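How to Run a Breakfast Demo at Your Robot Open Day

Everybody understands toast! That's why we built our Friday open day at Okum around it, and why I'd tell any small lab to try the same. Set one up like this and visitors will crowd the table.

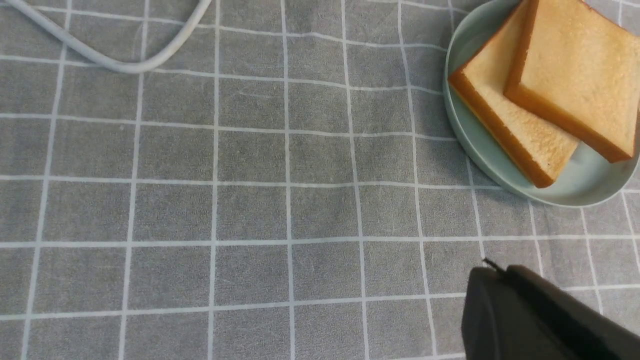
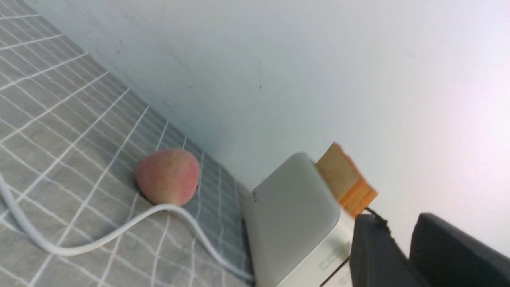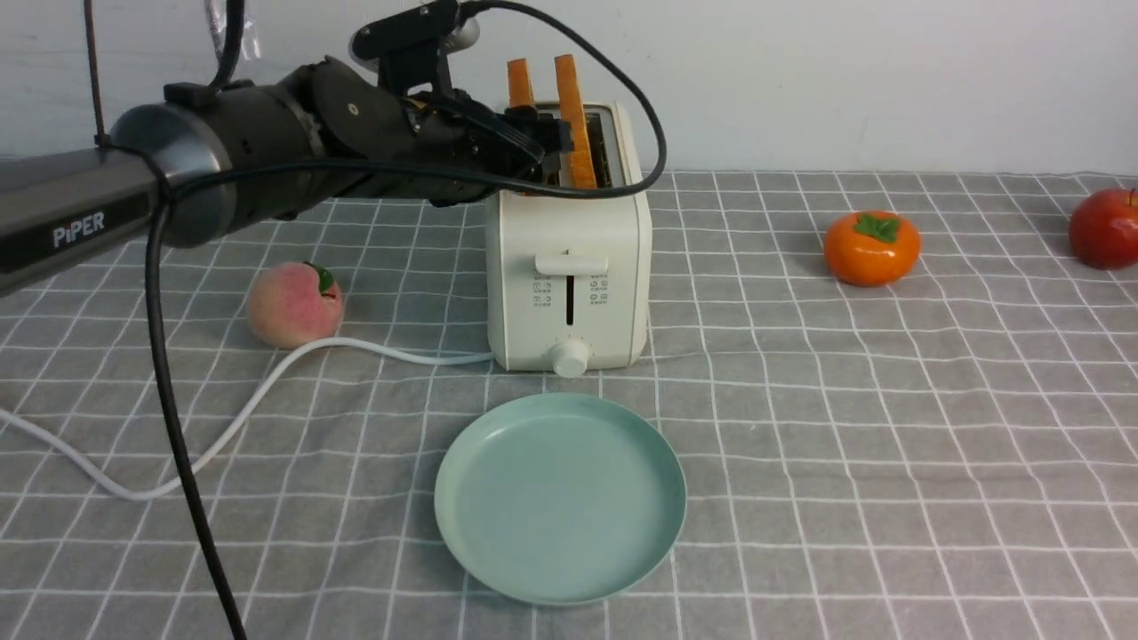

Reading time: 2 min

What goes on the table

Keep it to things people have at home. We used sliced bread, a pop-up toaster, a round plate in pale green, and some fruit. The gray cloth with the white grid is my favorite part, as visitors can point at a square and say "will it reach there?" and you both know which square they mean.

Before the doors open

1. Lay the cloth and smooth it from the middle out. A few wrinkles are fine.
2. Set the toaster near the back, with the plate in front where guests can see it.
3. Lead the toaster cord off to one side and look at it again from the arm's point of view. Cords wander.
4. Put the fruit down last, and move it between runs so people see that the table can change.
5. Do 2 full practice runs with bread in the toaster. Merike Kazlauskienė talked us into the second one and I'm so glad she did.

During the demo

Start with the wrist camera on a big screen and let people look before anything moves. They love working out what they're seeing (the peach close up got a lot of guesses!). Then talk through one move at a time: reach, line up with the slots, close the fingers, lift. Say each step out loud just before it happens. Heino Kairys did our talking, and he left long gaps for questions, which kids filled right away.

Keep one person's hand near the stop button the whole time, and keep visitors behind a line on the floor. If a slice drops, leave it there and ask the crowd what the arm should try next. Some of our best chats started that way.

Afterward

Unplug the toaster, let it cool, and shake the crumbs out of the cloth before you fold it. Save the camera recordings the same evening, with a note of which run was which. We're taking the whole kit to Deltlow in November, with a bigger table and a lot more bread.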